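Duvis Comms Room Practice Set
Dindano Training Equipment
Home > Training room > Practice sets > Duvis

Product code: DUVIS-CR
Availability: in stock, Raltham warehouse
Page updated April 30, 2024

The Duvis set covers the small physical jobs that come up in a comms room: handling a rack-style switch, picking tools off a crowded surface and putting them back, taking cards in and out of a holder, and issuing and collecting access cards. It is sold to TAFEs, registered training organisations and in-house training departments that want the parts on a table at a comfortable working height.

There are no live electronics in the set. The switch unit is supplied for handling only and has had its power supply removed before it leaves us. It should not be connected to a network or to mains power.

Switch stand

The stand is a rack-style switch on a short grey metal post, with the post fixed to a wooden board. The front panel is teal with black ports, and the rack ears are left on at both ends so that learners can see where the unit would bolt into a cabinet. The top is flat and can be used as a tool shelf. We suggest starting with a few light items on it and adding more as the group gets used to working around them.

The board sits on any level tabletop. It doesn't need to be screwed down for ordinary use, but there is room to clamp it if the bench gets bumped a lot. Leave clear space beside the board for the longer tools, particularly the T-handle wrench, which doesn't sit well on top of the switch.

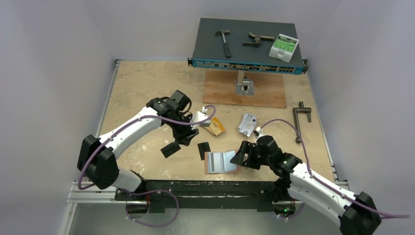
Can we fit our own switch to the stand?
Most small rack-style units can be fitted if the underside is flat and you're prepared to drill it. The post has a plate at the top that takes two machine screws, which are in the spares bag. We don't supply a drilling template for other makes, so mark the holes from the plate itself. Remove the power supply from any unit you fit, and check with your own electrical safety officer if you're unsure how to do that. Fitting your own switch doesn't affect the warranty on the stand.

Hand tools

The tools are ordinary ones, chosen to differ in weight and shape. A small hammer, a clamp-type tool and a T-handle wrench are included as standard. They are full working tools and should be treated that way. Other tools can be used in their place, and a number of our customers swap in whatever their learners will be issued on site.

Small parts such as screws and washers are best kept in a lidded plastic box. Any small box will do. Stick a label on the lid if more than one set is in use in the same room, as parts do wander between benches.

Wall holder and card

The holder is moulded in salmon pink with rounded corners and a raised rim. It fixes to a wall panel or board. The card that goes with it is light blue plastic with a rectangular window in the upper part. We picked the two colours so that a trainer standing on the other side of the room can tell whether the card is in the holder.

The fit is deliberately easy. Learners should be able to put the card in and take it out without forcing it, and there is enough card left showing at the bottom to get hold of. The curved clip on the holder is part of the moulding. It will take a little flex but shouldn't be used as a handle or to hang keys from.
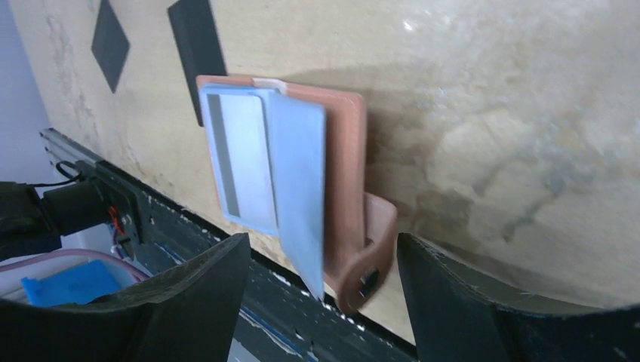 Fixing height is up to you. For seated work we suggest placing the holder so its lower edge is level with the learner's elbow, and for standing work a bit above that. Use the adhesive pads for a smooth painted surface and the screws for timber or board. The pads don't hold well on dusty or unsealed surfaces, so wipe the wall down and let it dry before pressing the holder on. If you move the holder, use new pads. Replacement pads are listed with the spares further down the page.

Older sets were sold with a grey holder. The blue card fits both versions. We no longer stock the grey one, though we have a few secondhand holders at Raltham if you need to match an existing room. Ask by email before ordering.

Cards

Loose cards are used for sorting, issuing and pick-up exercises. They are plastic with a glossy face and come in mixed designs, many of them overprints and ends of runs bought in from card printers. We can't supply a particular design to order. The standard bag holds 200 cards, which is enough for a full class to work in pairs with plenty left over for the ones that get bent or walked off with.

Glossy cards are slippery when stacked and they reflect overhead lights, so a number can be hard to read from one side of the bench and easy from the other. This is worth pointing out to learners early. Have them change their own position before they pick the card up to look at it.
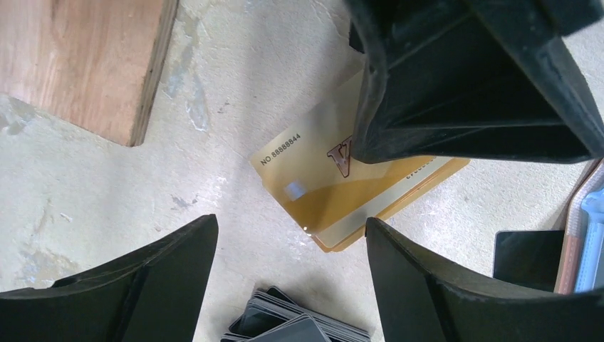

Picking a card off a hard floor takes more practice than picking one off a table, and it's a job that comes up on most sites. The card lies flat, there is very little edge to get hold of, and anything underneath tends to come along with it or get pushed away. Try it with cards of similar colour, such as a gold one lying over another in a deeper orange-gold, where only a thin band of the lower card shows. Ask the learner to lift the top card alone and read back the printed number. On the gold card that is NO.88888844, in small black characters near a corner, and a run of eights like that is easily misread when someone is in a hurry. Dust on concrete also transfers to the cards, so wipe them before they go back in the bag.

What's in the set

Switch stand, assembled on its board
Hand tools: small hammer, clamp-type tool, T-handle wrench
Wall holder, salmon pink
Windowed card, light blue
Bag of mixed cards, 200
Spares bag with fixing screws and adhesive pads
Printed trainer's notes

Not included: bench, wall panel, parts box, safety glasses.

Care and cleaning

Wipe the stand and holder with a damp cloth. Don't use solvent on the moulded parts, as it dulls the colour and can make the clip brittle. Keep the wooden board off wet floors. Check that the post is tight at the start of each term and nip up the screws under the board if there's any movement. A few drops of light oil on the moving parts of the clamp tool will keep it from seizing over the summer break.

Delivery and returns

Orders are sent from Raltham within 5 business days. The stand travels in its own carton and the rest of the set is packed separately, so you may receive the cartons on different days. Please check the post and the rack ears when you unpack. Sets can be returned unused in their original packaging. We can't take back opened bags of cards.

The stand and holder are covered for 2 years against faulty manufacture. Cards and adhesive pads are treated as consumables.

Spares and related items

Adhesive pads for wall holder
Light blue windowed card, single
Mixed cards, refill bag
Sheikh tool tray, steel, fits beside the Duvis board
Replacement post and plate

For bulk orders or purchase orders from government departments, use the quote form and put DUVIS-CR in the subject line.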